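Muss wirklich alles in einen Korb? Was am Aufräum-Trick dran ist

Von Hiba Akl

Erwachsene behaupten gern: »Leg alles in einen Korb, dann ist es ordentlich.« Klingt praktisch. Ich glaube das erst mal nicht.
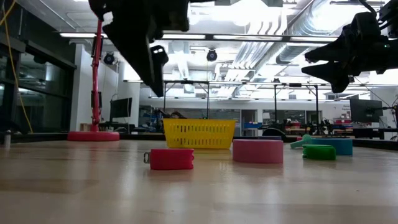

Ein Korb ist nämlich nur ein Behälter. Wenn du Rotes, Grünes, Blaues und Rosafarbenes hineinwirfst, ist der Tisch frei, das stimmt. Aber ist es auch aufgeräumt? Oder hast du das Durcheinander bloß umgezogen?

Mach einen Test. Such dir einen Korb aus Plastik und räum alles hinein, was auf deinem Tisch liegt. Warte 2 Tage. Dann such ein bestimmtes kleines Ding, zum Beispiel eine Klammer. Wenn du dafür den halben Korb auskippen musst, war der Trick nicht so toll.

Warum passiert das? Kleine Sachen rutschen durch die Lücken zwischen den großen nach unten. Große, eckige Sachen bleiben leichter oben. Je öfter du am Korb rüttelst, desto tiefer wandert das Kleine. Runde Dosen machen es auch nicht besser, denn neben ihnen bleibt immer etwas Platz frei. Zwei gerade Klötze kannst du dagegen dicht aneinanderstellen.

Und die Schlitze in der Korbwand? In manchen Katalogen steht, sie »halten Ordnung«. Das halte ich für Quatsch. Durch Schlitze kommt Luft, und manchmal siehst du, was drin ist. Sortieren musst du immer noch selbst.

Auch beim Sortieren nach Farben bin ich misstrauisch. Es sieht hübsch aus, aber weißt du im April noch, ob der Haken türkis oder hellblau war? Frag dich lieber, wozu du etwas brauchst, und leg zusammen, was du zusammen benutzt.

Probier beides aus und stopp die Zeit beim Suchen. Wenn der vollgeworfene Korb bei dir gewinnt, darfst du mir gern widersprechen.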